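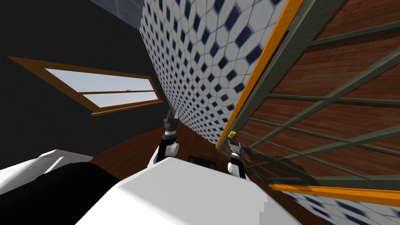 Simulated room, head view. Right gripper just under the yellow object on the corner of the orange-edged structure.

Thread on how we've been gathering examples for the two-armed setup on the Fatedley project. A few people asked after the last one, so I'll go through how the set is put together and what we throw out.

Everything so far is in simulation. An operator wears a headset, holds a controller in each hand and drives both arms. We record joint positions, gripper commands and the head view at every step. One go at the task, start to finish, is one example.

As of 2022-08-07 we have 3,048 recorded goes across all rooms. 258 of those have been rejected so far. I'm still working through the last batch, so that second number will go up.

Reasons for rejection, most common first: the operator stopped halfway, the gripper passed through something solid, the physics did something silly, the wrong task label was picked from the menu.

The wrong label one is entirely our fault. The menu listed tasks in the order they were added, and two of them had nearly the same name. It's alphabetical now and the names are further apart.

Gripper passing through things is harder. Small overlaps happen all the time with thin parts such as rods and rails. We let those through up to a limit and flag the rest for a person to look at.

Ambros Lüthi wrote the checker that does the flagging. It runs overnight and leaves a list. I go through the list in the morning with a coffee and a lot of rewinding.

Someone asked how many examples a task needs. We start with 100 per task, train, look at where it fails, then record more of whatever it fails on. One task went to 800 before the policy stopped missing the grasp. Others were fine with the first lot.

Recording 100 that are all alike is not much use. We move the start position of the robot, the thing it has to reach, and the light. Operators are told to take whichever route feels natural, and we swap operators so that we don't teach it one person's habits.

We have two internal names for the sets. Direr is the clean one, with only goes that passed the checker and a person. Laruvach is everything, including the failures, with a mark saying what went wrong. Training uses Direr. Laruvach is for testing the checker and for arguing about.

A note on mistakes. If an operator misses, backs off and tries again, we keep it. Early on we cut those out and the policy had no idea what to do after a miss. It would sit there with the gripper closed on air. Keeping the second tries helped more than any change we made to the network.

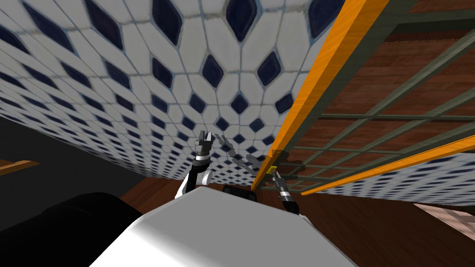
Viewpoint is the thing I'd do differently if we started again. We record from the head, and the head goes wherever the operator's head goes, so the room turns up at every angle you can think of. I used to reject the steep ones. Then I noticed they were often the goes where the operator was working hardest to see the fingers. In a view like this one the floor and walls are no help for working out which way is up, but the right gripper and the little yellow object beside it are both in view, and for a reach that's what I check first. So the rule is now: tilt is fine, losing sight of the working hand is not.

The tiles were a separate headache. A repeating pattern looks much the same wherever you are along it, and the first image encoder we tried was poor at telling near from far in tiled rooms. We didn't take the tiles out. We added more rooms with plain walls and recorded the same tasks in both.

The other arm matters too. In a lot of these tasks only one hand does the work, and people forget about the spare one. It drifts, or gets held up at an odd angle for a whole recording. The policy copies that faithfully. We now ask operators to bring the spare arm to a rest pose when they don't need it, and they mostly remember.

Someone also asked about pay and hours. Operators do short blocks with breaks, because a headset gets tiring fast and tired goes are bad goes. You can see it in the numbers: rejections climb towards the end of a long block. We shortened the blocks and got more usable examples per day.

On storage, since Fraser's people wanted to know -- we keep the joint data and the simulator state, and redraw the pictures when we need them. That means we can change the camera or the lighting later without recording again. It does mean you must never lose track of which simulator version a recording came from. We did, once, for a week's worth. Write the version into every file.

Next up is a second round in the tiled rooms, with the object placed higher and lower than before. The plan is to have that checked by October. After that I'd like to try the same tasks with the head view held still, to see how much of the trouble is the tilt and how much is the task.

Questions about the checker are best sent to Ambros. Label questions can come to me.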